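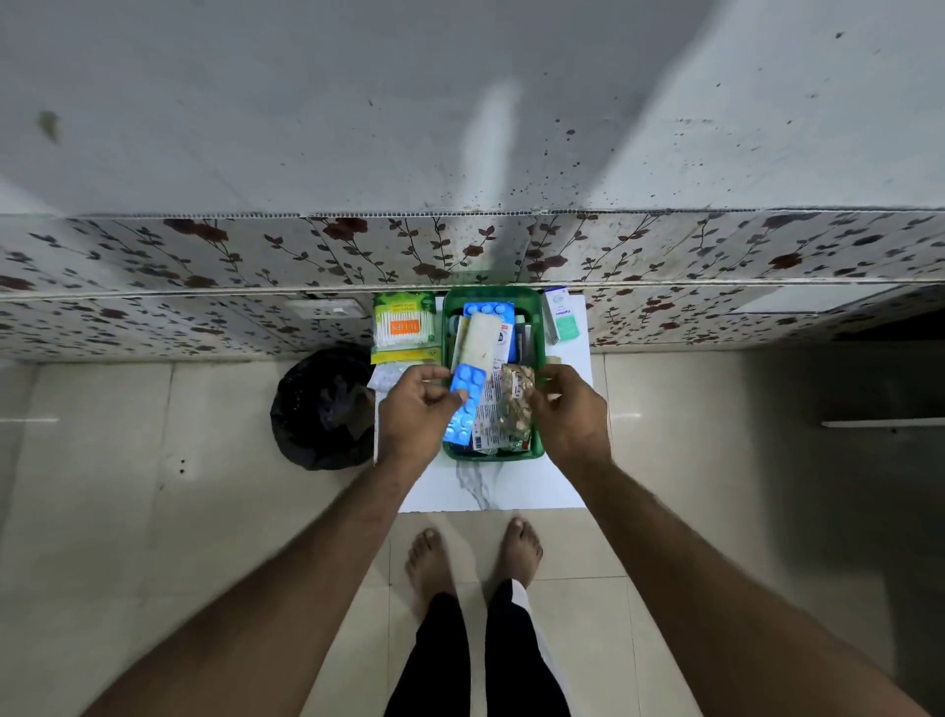 Irkari arm with Florkex gripper: review after one season of use

Rating: 3 out of 5

We bought the Irkari as a first arm for a small home-help project. The job we had in mind was sorting a household medicine basket: lift things out, put them down on a board, group the strips and cartons, put them back. A person does this with two hands in very little time and doesn't think about it. I wanted to know what it would cost to get a machine to do part of it, and this review is mostly about that.

The arm comes in a plain box with a table clamp, a power supply and a printed setup guide. Putting it together took a morning. The joints are quiet and the cables run inside, so nothing snags when the arm turns back on itself. The guide is clear until it reaches calibration, where two of the steps are in the wrong order. We worked that out by trying them the other way round.

Payload is 300 grams at full reach. For tablets, small cartons and dressings that is plenty. For a full basket it isn't, so if your plan includes moving the basket itself you need the next size up, and the price goes up sharply.

The gripper is sold separately, and I would put it in the budget from day one. The Florkex cost us £466 with one set of pads. It holds a carton well. It is poor with blister strips lying flat, as the fingertips are too thick to get under the edge. A strip that is leaning on something, or sitting on top of a heap, is much easier.

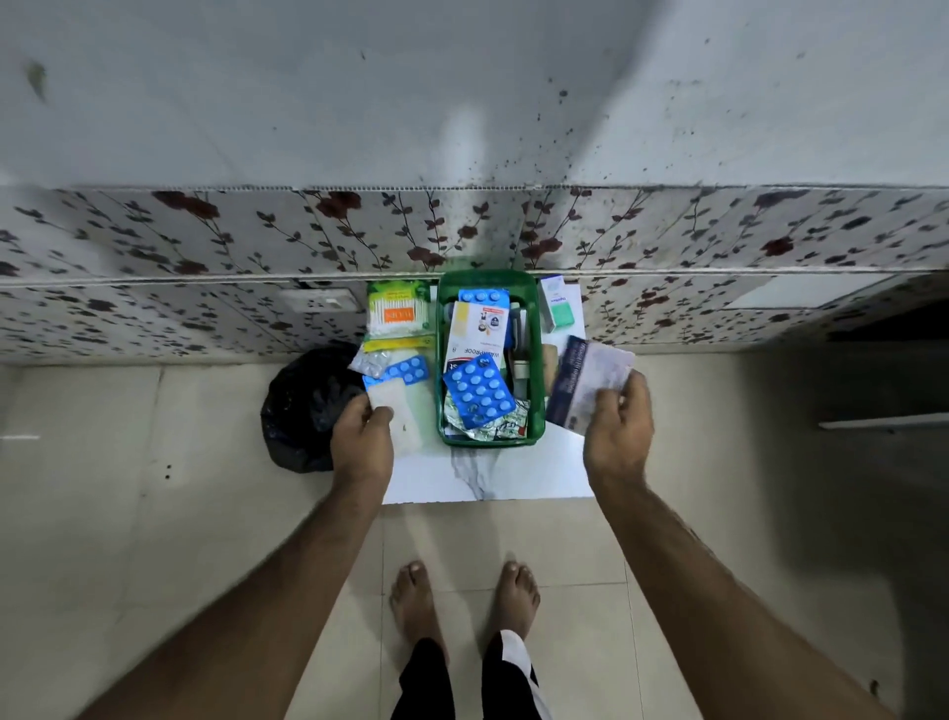 Soft packets are the other problem. Cotton buds in plastic wrapping slide about, and a folded leaflet bends away from the fingers as they close. We tried the Strazds suction cup on these. It did well on smooth foil and flat card and badly on anything creased. You will probably want both types, and changing over by hand means a screwdriver and a fresh calibration each time.

One arm is also a limit I should have planned for. When people sort a basket like this they tend to hold one strip while reaching for the next thing, or steady a box with the other hand. We priced a second arm in March and left it for the following year.

Height needs some thought too. The clamp is made for a table edge. If your work is done on a board on the floor, you need a low stand, and Irkari doesn't sell one. We had ours made locally.

Delivery took 8 weeks, against the four we were quoted. The spare pads came from Jondano and arrived quickly. The first pair wore smooth in about 3 months, so order extra with the gripper and save on postage.

Things I would add to a budget for this arm: the gripper, spare pads, a suction cup, a low stand, and paid time for whoever does the setup. The arm was less than half of what we spent in the end.

Good: quiet, tidy cabling, steady with small boxes.

Bad: thick fingertips, late delivery, guide needs correcting, no floor stand.

I would buy the arm again for carton work. For loose strips and soft packets I would ask for a trial first and bring my own basket of things to test it on.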